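Does Face Up Mean Face Up? Label Instructions at a Parcel Station
Project report, Packaging and Everyday Design
Birgit Kramer

Every parcel station I have looked at has an instruction on it somewhere, and the people who install them seem to believe that printing an instruction is the same as having it followed. I doubted that before I started and I doubt it a little more now. My project asks what a printed label can do for the person putting a parcel down, and where it stops helping.
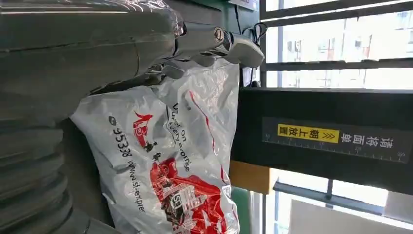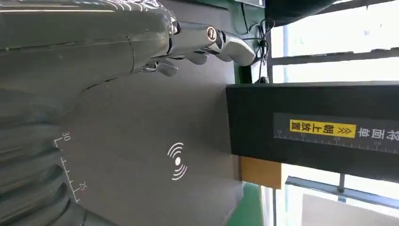
Figures 1 and 2. The parcel station: a white SF Express courier bag beside the black housing (first), and the gray mat with its printed scale (second).

The wording on the housing, 请将面单朝上放置, asks for the parcel to be placed with the waybill facing up. The important half of the sentence, 朝上放置, is picked out in black on yellow with a pair of chevrons. A white ruler scale runs along the same label. The mat has its own scale and a wireless-signal icon.

What I wanted to find out

My first question was whether the yellow block does its job. The course reader says high contrast gets attention, and I accept that. Getting attention is a low bar, though. A label can be seen perfectly well and still leave a person unsure what to do with a limp plastic bag that has no obvious top.

My second question was about the ruler. A scale next to a parcel looks useful. I was less sure that anyone could get a trustworthy measurement from it.

How I went about it

I made a paper copy of the layout on my desk in Jodham and asked 16 classmates to put down two parcels each, a box and a soft courier bag. I gave no spoken instructions. The Chinese text was replaced with an English translation in the same colors. Then I asked them to read off the length of each parcel. I know a paper copy is a poor stand-in for a real station, and I would not want anyone at Murdale or Aravena to redesign anything on the strength of it.

Results

With the box, 3 people put the waybill face down. With the bag, 4 did. That difference is one person, so I won't pretend it proves that bags are harder. What did surprise me was how many people smoothed the bag flat first and only then looked for the waybill. The label had told them which way up, but by then they had already made a choice with their hands.

The length readings for the box mostly agreed. The readings for the bag were a mess. Some people measured to the end of the plastic, some to where the contents stopped, and one person folded the loose part under and measured what was left. All of those are reasonable - the scale doesn't say which is wanted.

Problems with my own study

My classmates knew they were being watched, and they knew the project was about labels. The group was small. I also picked a bag with very busy printing on it, and a plain one might have gone differently. My tutor suggested the older Bendidska layout as a comparison, but the only drawing I could get was sheet 1704, which leaves out the label, so I dropped it.

What I would change

I would keep the yellow block. I would add a small drawing of a bag with its waybill on top, and a line on the mat showing where to start measuring. Whether people would look at either one is a separate question, and I'd want to test it on strangers before believing it.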